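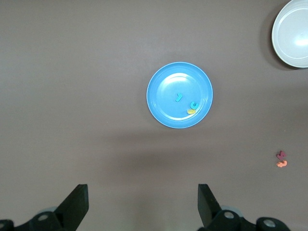 実験ノート　フォーム文字の仕分けと皿の選定

2026年4月17日
記入:Thanakorn Suwannarat

1. 目的
文字ピースの仕分け作業に使う皿を決める。前回までは紙トレーを使っていたが、縁が低く、ピースを指で寄せると外へ出ることがあった。縁の立った丸皿に替え、置きやすさ、取りやすさ、文字の読みやすさを見る。

2. 使用品
・フォーム製の文字ピース(Jallby、混色の袋入り)。袋の表示は400個。全数は確認していない。
・丸皿。水色、薄いミント色、白。いずれもNeltineの棚から出したもの。
・白いボウル。未仕分けのピースの仮置き用。
・作業台はいつもの無地の台。マットは敷かない。

3. 水色の皿
ティール色のピース二つと、淡い黄色の細長いピース一つを載せた状態で確認。三つとも皿の底の右下寄りに集まり、左半分は空いている。ティールの一つは「G」と読める。もう一つは数字の「7」か、短い鉤形の別の字か、真上から見ただけでは決められない。淡黄色の棒状のものは「G」の下側に一部が入り込んでおり、字種の判定は保留とした。
水色の底にティールは色相が近く、輪郭の拾いやすさは黄色系に劣る。また、皿のつやで底の左上と右下に白い反射が出る。照明の直下を避けて置くこと。

4. ミント色の皿

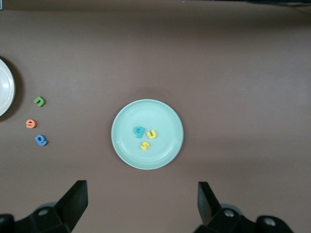
Flinley教材工作室　仕分け・収納班

皿の上は三つ。黄色の「u」と「s」、ティールブルーの「q」または「p」。後者は向き次第でどちらにも読めるため、単独では分類できない。「u」と「s」は離れているが、ティールの字は「u」にほとんど触れている。密着すると二字で一つの形に見えやすいので、読み取り時は指一本分あけるのがよい。
底の色が薄く、黄色もティールも沈まない。縁の反射も弱い。読みやすさは水色の皿より上と判断する。
左側の白い皿との間には、台に直接置かれたピースがある。台の上のものは皿の上のものと混ぜずに記録する。白い皿は光沢が強く、内側に明るい反射が出る。右縁の周りは影で台が暗くなるため、この位置にピースを置くと色の判定がしにくい。

5. 分類規則の変更
(1) p/q/b/d は一つの区分にまとめる。向きによる区別は行わない。
(2) u/n も同様。
(3) 数字と紛れるもの(7など)は「保留」に入れ、週末にまとめて見る。
(4) 同じ黄色でも濃いものと淡いものがある。色の欄は「黄」「淡黄」に分ける。

6. 収納
区分数は変更後で13。Van Dijkの仕切り箱は区画が足りないため、保留分だけ別の小箱に入れる。在庫表の総数は1179だが、旧ロットを含む値であり、今回の袋の分はまだ加えていない。ラベルは1000番台を文字、それより下を数字と記号に割り当てる。既存のラベルは貼り替えず、上から番号を書き足す。

7. 残件
・ミント色の皿を追加で二枚確保する。在庫がなければ5月の発注に入れる。
・淡黄色の細長いピースの字種を確認。袋の一覧と照合する。
・白い皿は仕分けから外し、欠けや変形のあるピースの置き場にする案。次の担当者の意見を聞く。
・区分表の改訂版を棚の扉に貼る。旧版は外してこのノートに挟む。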